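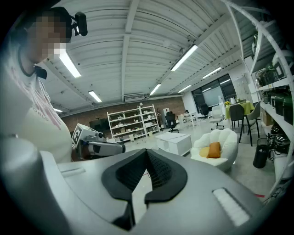

The Salt Road and Other Journeys
By Valentin Grabner
Hardcover, Arboleda Press
Reviewed by Digby Ormsby

Books of travel history tend to sit at one of two ends of the shelf. There are the big picture books that get opened twice and then hold down a coffee table, and there are the scholarly ones with more footnotes than story. Valentin Grabner has tried to write something between the two, and for most of its length he has managed it.

The book covers 16 overland routes, one to a chapter. Some are well known, such as the Silk Road and the Santa Fe Trail. Others I had only seen mentioned in passing. The chapters run in order of place, starting in West Africa and working east, so you can jump in anywhere. I read the first half straight through and then skipped around, and did not feel I had missed anything by doing so.

Each chapter is built the same way. It opens with a map, then a few pages on who used the route and what they carried, then a longer section that follows one journey from end to end. These journeys are the best part of the book. Grabner is good on daily matters: how much water an animal needs, where people slept, what a toll cost, what happened when a wheel broke a week from the nearest town. The chapter on the Sahara salt caravans spends four pages on rope and I did not skip any of them.

He is weaker on politics. Kings and treaties come and go quickly, and if you do not already know the period you may have to look things up. The chapter on the Russian tea trade suffers most. It covers nearly 100 years of border disputes in a page and a half, and I had to read it three times before I had the dates straight. A short timeline at the front of each chapter would have fixed this.

The maps were drawn by Nikau Rakena and they are very clear. Rivers are blue, routes are red, and the place names are large enough to read under a normal lamp. Mountain passes are marked with their heights. My one complaint is that the two largest maps run across the middle of the book, and the binding swallows a strip of each. On the Central Asian map you lose a stretch of desert and at least one town that the text talks about at length. A foldout would have cost more, but it is a costly book already.

It is also heavy. With the index it comes to 700 pages on thick paper, and I would not want to read it in bed or take it on a plane. The cover boards are solid and the spine has held up well to a month of being left open on the kitchen table. There is a ribbon marker, but only one. With notes at the back you want a second, and I ended up using an envelope.

About those notes. They are arranged by chapter and not by page, so finding a source means going to the back, finding the chapter, and running a finger down the list. It gets tiresome. The bibliography is better and is split into older accounts and modern works, with a line or two on the ones Grabner thinks are worth a general reader's time. I have ordered two books on the strength of it.

Angus Waaka's foreword is short and can be left until the end. He mostly writes about his own walks, and he gives away how the Andes chapter turns out.

Readers who have Grabner's earlier book on river ports will find some overlap. The pages on customs houses are close to what he wrote there, with a few paragraphs that looked the same to me when I put the books side by side. If you own neither, get this one. It is longer and the writing is more relaxed.

As a gift it would suit someone who already reads history and likes maps. I would not give it to a younger reader, mostly on account of the print, which is small in the captions and smaller in the notes. School libraries might do better to wait for a paperback, which the publisher lists for December.

Good points: the journeys, the maps, the bibliography, a sturdy binding.
Bad points: thin on politics, awkward notes, map detail lost in the fold, the weight.

Four stars out of five. The index is accurate wherever I tested it, though "camels" sends you to "animals, pack" and you have to start again from there.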